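**Branarico to host junior wrestling championships in July**

The Branarico Wrestling Club will host this year's Skasus Junior Championships, with 26 clubs entered and 514 wrestlers expected on the mats over two days in July.

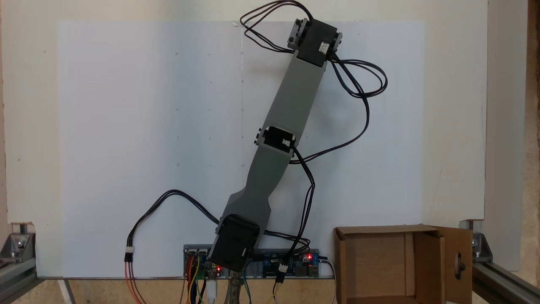

A parent from the Jellano club said families had been asking for a summer meet closer to home for years, and that the long drive to the coast had kept a lot of first-year wrestlers out of the event.

The championships are open to boys and girls in Grades 6 to 12. Wrestlers will compete in age and weight divisions, with bouts on six mats at the Branarico Recreation Centre. Doors open at 7 a.m. both days and the first whistle is at 9 a.m.

Girls' entries have reached 300 for the first time. The club has added two weight classes to the junior girls' division as a result, and the girls' finals will be held on the centre mat on the second afternoon, right before the boys' finals.

Weigh-ins take place at the rink next door from 7:15 a.m. Wrestlers must bring their membership card and be in a singlet when they step on the scale. A wrestler who misses weight may move up one class if there is room in the bracket. Coaches need to report scratches to the head table before weigh-ins close at 8:30 a.m.

The meet was last held in Sial, where a smaller gym meant entries had to be capped. Branarico has seating for 360 spectators, plus standing room along the north wall. Coolers and folding chairs are not allowed on the gym floor.

Day passes will be sold at the door – cash or debit – and children under six get in free. A concession will run from opening until the last bout, with the money going toward travel for the club's provincial team.

Parking is limited at the centre. Overflow parking will be at the curling club, a five-minute walk away. Team buses should unload at the east doors and then park on the gravel lot.

The club is still looking for mat-side scorekeepers and people to help roll up the mats after the finals. A short scoring clinic will be held at the club the evening before the meet.

Brackets will be posted in the lobby each morning once weigh-ins are done. Media can pick up passes at the front desk.

Branarico Wrestling Club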